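Tips from the Pillai open day: clearing up, sorting and keeping a bench in order

I went to the open day at the Pillai workshop in Itasdale in May, mostly to look at the robots, and came home with a page of notes on tidying. When people set up a bench for a machine, they have to think about where everything goes and how it gets picked up. A lot of that carries over to a kitchen or a garage.

The day ran from 10 a.m. and there were 38 of us in the group. Quang Hầu led the demonstrations. He was happy to stop and answer questions, and most of the tips below are his, with a few of mine from trying them at home.

Put the bin down first. Before starting any cleanup job, set the wastebasket where you want it and leave it there. Moving it halfway through means you start reaching over things and knocking them down.

Use a basket with a wide mouth. A narrow bin looks neater under a sink, but bottles catch on the rim and end up on the floor. If you are stuck with a narrow one, drop bottles in neck first.

Pick up the tall things before the flat ones. Bottles fall over and roll. Cartons and wrappers stay put, so they can wait.

Hold a plastic bottle low on the body. An empty one dents if you squeeze it near the shoulder, and then it slips. Quang Hầu said grip force took them longer to get right than anything else on the bench.

Leave a clear strip along the front of the work surface. Hand tools go there between jobs and come back to the same spot. I did this in the garage with a length of masking tape and it has held up for 3 weeks, which is good for our garage.

Tie down cords with slack in them. Any cord that has to move with a tool needs enough loop to reach the far end of the job. Hook-and-loop straps are better than zip ties for this, as you can adjust them later. The same goes for a shop vacuum hose or a hanging work light.

Choose a plain, pale surface for sorting small parts. Screws and caps show up on it. A patterned countertop hides them. An old cutting board or a sheet of shelf liner will do.

Wipe down before you put tools away. Crumbs and grit get under things and scratch.
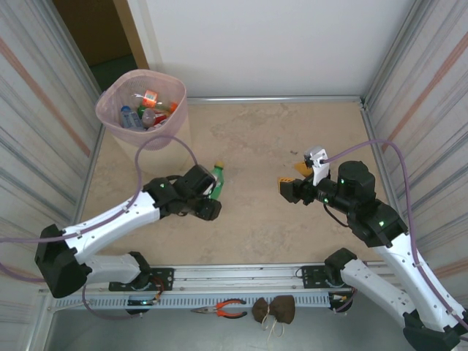
Can a robot arm do this kind of tidying at home yet?

According to Quang Hầu, an ordinary kitchen is still too cluttered and changes too much from one day to the next. He thought a fixed station, such as a sorting bench at a recycling center, would come first.

The handout said the team had logged 2,698 pickups since they set up the bench. Someone asked what a pair of arms costs and was told to write to the office.

If you want to go, the next open day is at the Wanside building, and places have to be booked ahead. Parking is limited — the lot behind Gisetti is a short walk and was half empty when we got there. Wear closed shoes. Children are welcome if they stay behind the yellow line, and there is coffee until noon.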